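Speaker notes – Small parts, shared tables
Tenddale makers' evening, July
Slot: 25 minutes plus questions

Opening (2 min)

Thank the hosts. Say who the talk is for: people who make shape sets for preschools and libraries and want them to last more than one season. Ask for hands – who makes in wood, who makes in plastic, who does both. Skip the hands if the room is small.

Mention that the slides have large type and few words, and that the handout has the sizes.

Where this started (4 min)

The library in Kukdale asked for a table activity that could stay out all day. Children come and go, so there is no set start and no one to explain the rules. First version was a puzzle with a fixed tray. It worked until one piece went missing, and after that the whole thing looked broken.

Second version dropped the tray. Just shapes and a flat board to put them on. If a piece is lost, the set is smaller by one and still makes sense.

Torvik took the same set with a different board, painted gray. The paint scuffed. Bare wood has been easier to live with, and you can sand it.

Choosing the shapes (5 min)

Keep the list short. We began with 11 different outlines and cut back hard. Pieces that look alike from the side caused the most arguments at the table. An oval and a cylinder are the pair to watch.

Stars are the favorite at every site. They are also the hardest to finish well, as the inside corners collect dirt. Bring a brush for those. A toothbrush is fine.

Cylinders stack and cubes stack. Stars stack if the child is patient. Leave out anything with a point on top.

Color (3 min)

Strong, plain colors. Do not tie one color to one shape, or the sorting game is over in a minute. If stars come in more than one color, a child has to decide which rule to follow, and then can change the rule.

Next slide. Give people a moment to look before talking.

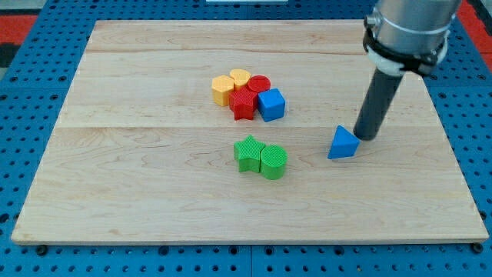 Slide 9: Grouped shapes on the maple-colored board. Stars in red and green.

Ask the room how they would sort these. Take two or three answers. Someone will say by color, someone will say by shape. Point out the yellow hexagon, the only one with that outline here, and ask where it goes if we sort by shape.

Point out that the red and green cylinders make a pair across the two groups, same as the stars. The blue cube has no partner in outline. Children tend to put the odd one in the middle or leave it until last.

The board (4 min)

Joined planks are fine. A visible seam does no harm as long as you cannot catch a fingernail on it. Some children use a seam as a border and build on each side of it.

Ease the edges with 120 grit and stop there. Check the end grain each time the set comes back from a loan. Wipe with a damp cloth and dry right away. No soaking.

Light wood shows the colors well. It also shows marker pen.

Cleaning and checking (3 min)

Textured tops are easier to grip but need a real wash, warm water and mild soap. Count pieces in and out. The full Utine set has 51, kept in 13 small bags, and the bag number is written on the lid of the box.

Over the loan period we logged roughly 3,000 table visits across all sites. Most of the losses came in the first month.

Close (2 min)

Handouts are by the door. Sample pieces can be handled after the talk, please return them to the box. Take questions. If time is short, drop the board section first and point to page two of the handout.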